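Moncrieff House, ground floor
Monthly walk-round, August
Checked by: Alvar Midtbø

Front entrance
Door closer: OK. Shuts fully without slamming.
Mat: Replace. Corner lifts on the left side and the backing has split.
Handrail: OK.

Corridor and lobby
Lighting: One tube out by the post boxes. Reported Monday.
Clear width: 1000 mm needed along the whole corridor. Measured 778 mm beside the post boxes, where two bicycles were chained to the radiator pipe. Notice left for the owners.
Floor: Pass, with comments. No loose edges found. The cleaners have gone back to the Urnlow product at the weaker mix, and the slippery film we had in spring has not come back.
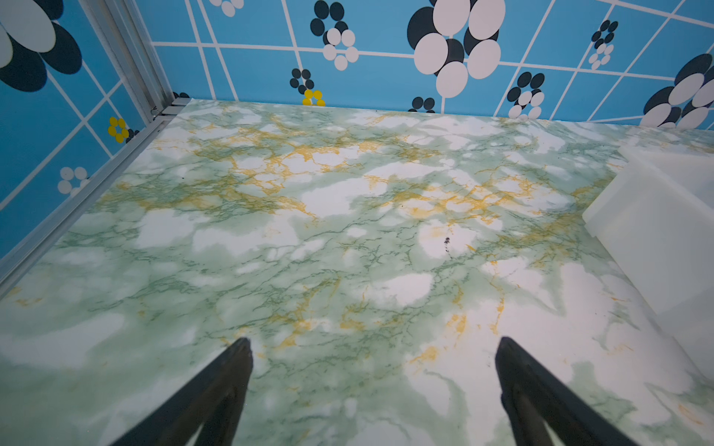

Wet floor signs are kept in the cupboard under the stairs. One has a broken hinge and should be thrown out.

Fire equipment
Extinguishers: Both in place, pins and tags intact. Tag 109 is hard to read, ask Terkuvau for a new one at the next service.
Fire door to stairs: Fail. Gap at the top is too wide and the seal is missing for 300 mm on the hinge side. Joiner to quote.
Call point: Tested at 10.15, panel responded.

Carried over from last month
Loose socket cover by the lift, still not fixed.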